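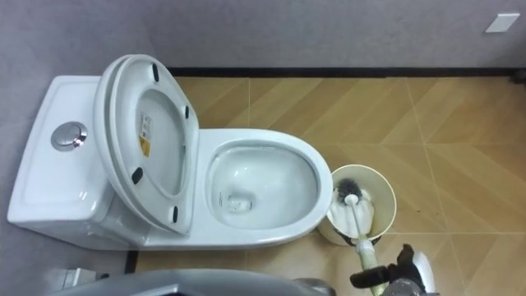
Cistern refilling every 20 minutes

plimska80
One-piece toilet, push button on top. It tops itself up all night. New flush seal or new fill valve?

Adesuwa O
Seal. Put food colouring in the tank and leave it for an hour. Colour in the bowl means the seal.

skester
I'd do the fill valve first. Mine did this and the seal was fine.

Adesuwa O
Then yours was running into the overflow. Different fault.

plimska80
Blue in the bowl. Ordered a seal.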